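December 15, 2021
By Märta Rustad

Ticket 942 - left arm lags on the sandwich task

Hello again, and thank you for being so patient with me! I've now recorded 11 demos by remote control, and in 6 of them the left gripper closed a beat after I squeezed the handle.

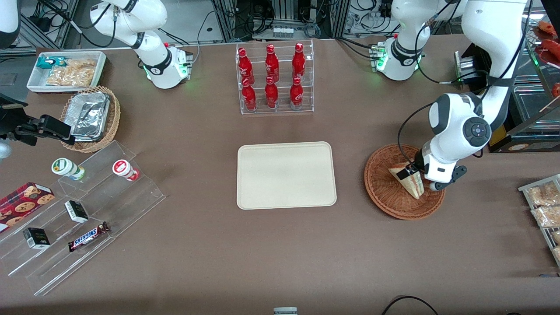
I restarted the Bandik software and swapped handles - no change, I'm afraid. The right arm follows me beautifully. Could you look at the log from demo 6 first? The lag is worst there.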